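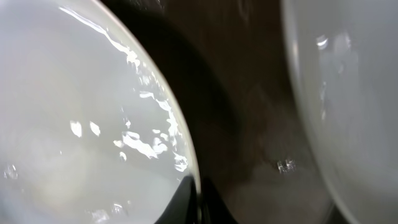 **Plate wiping by teleop -- how many demos before you trust it?**

**flotum_bench** wrote:

Two-arm setup, leader arms on my side, cameras on both wrists and one overhead. The task is to wipe marks off plates with one hand while the other hand steadies the plate. I have 443 demos saved and the policy still wipes the air next to the plate now and then. Do I keep recording up to 2000, or is something wrong with the way I drive it?

**Kunavia** wrote:

Keep recording. I saw the same thing on a cup task and it cleared up with more data. 443 is low for two arms.

**mamani5** wrote:

I disagree. More of the same demos gives you more of the same mistake. What does your wrist view look like when the finger is next to the rim? White plates under a ceiling light are mostly glare up close. If you can't tell where the edge is from that view, the policy can't either.

**flotum_bench** wrote:

I drive from the overhead view, so I never look at the wrist views while recording. Maybe that's the problem.
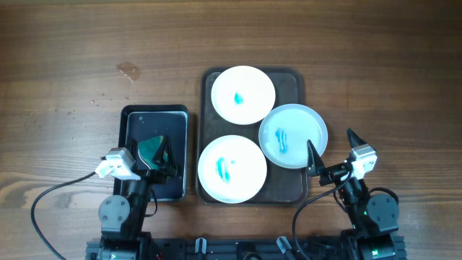
My order is always the same. Left arm gets the wiper, right arm goes to the plate, then I wipe. I start every episode with the arms in the same spot too.

**karatgate_ops** wrote:

Two things. Change the start pose every few episodes. And slow down for the last bit before contact -- people driving by hand rush that part, and it's the part the robot needs most.

**Kunavia** wrote:

Slow demos give you a slow robot. I'd leave the speed alone and just add variety in where the plates sit.

**mamani5** wrote:

Slow only at contact is fine. Also throw out the demos where you missed and tried again, at least for the first training run.

**karatgate_ops** wrote:

I'd keep those. A retry shows it how to get back on the plate after a miss.

**flotum_bench** wrote:

OK. I'll record a new batch on Wednesday with the wrist views on my screen and mixed start poses, and train with and without the retries. Will post both results.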